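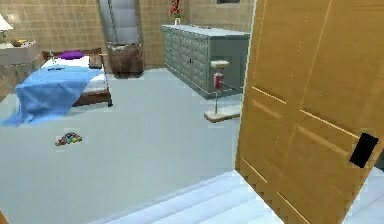 Bedroom, robot camera view from the doorway, door open.

Simulated bedroom: which camera placement for door and pickup tasks?

Posted by dmarsh_sim, Thursday, September 5, 2019

I am comparing two camera setups for a mobile arm in a simulated apartment. The tasks are opening the bedroom door, driving in, and picking small objects off the bed and the floor. Setup A is one wide camera on the mast. Setup B is the same mast camera plus a second camera on the wrist. The arm is a Skandell model with the stock parallel gripper, and the controller is Verau in velocity mode. Each setup got 100 episodes in August with the same start poses.

With setup A the arm reaches the door without trouble, but once the door is open it covers the right side of the view. The end of the long cabinet is hidden behind it, and the planner treats that area as free space. The base then turns in too early and clips the door in simulation. I can raise the mast, but then I lose the floor near the base.

Setup B grasps better on the bed and makes the control loop slower. Before I rerun everything, I would like to know whether the second camera is worth keeping or whether a better mast position would do the same job. I would also like to know if anyone has mixed rates on Verau, with the wrist stream slower than the mast stream.

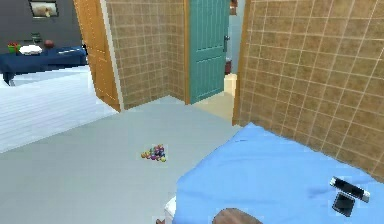
Same room from beside the bed, facing the doors.

The second view is the one I use to check pickup targets. The two black objects on the blue cover sit close together and one partly overlaps the other. Setup A often segments them as a single object and puts the grasp center between them. The colored pile on the floor has a similar problem at long range.

Tomás Moreira

You are mixing two problems and should score them separately.

The door problem is a map problem. A cell that the camera has not seen should be marked unknown, and the base planner should not be allowed to drive through unknown cells. Check the default in your costmap. If unknown is being read as free, no camera position will fix it, you will only move the blind area somewhere else. Set unknown to blocked, then add a short look step after the door opens: stop the base, pan the mast toward the hidden side, update the map, continue. I use 3 pan positions and hold each one until the depth image settles.

The overlap problem does need the wrist camera, or a mast high enough to look down on the bed. From a low angle the edge between two dark objects on soft cloth is weak in both color and depth. Take the coarse target from the mast, move to a pre-grasp pose above it, and segment again from the wrist. Folds in the cover will give you false edges, so filter by height above the local surface and ignore color.

For speed, don't run the wrist stream during base motion. Start it at the pre-grasp pose and stop it after the gripper closes. Mixed rates are fine on Verau as long as every frame carries its own timestamp and you look up the arm pose for that timestamp. Using the latest pose will shift the cloud while the wrist is moving.

When you rerun, report door contacts, wrong-object grasps and cycle time in separate columns. A single success rate will hide which change did the work.

flatcable

get the wrist cam. I had mast only on a Mendes arm and never got it to separate things on a bed. also try the narrow fingers if your gripper has them, the wide ones push the second object away when they close

pko_77

Agree with Tomás on the unknown cells. Also check the collision mesh of the door itself. In our apartment scene the visual door had recessed panels and the collision shape was one thick box, so we logged contacts where there was a visible gap. Turn on the collision overlay and run 6 episodes by hand before you change any camera. No experience with mixed rates.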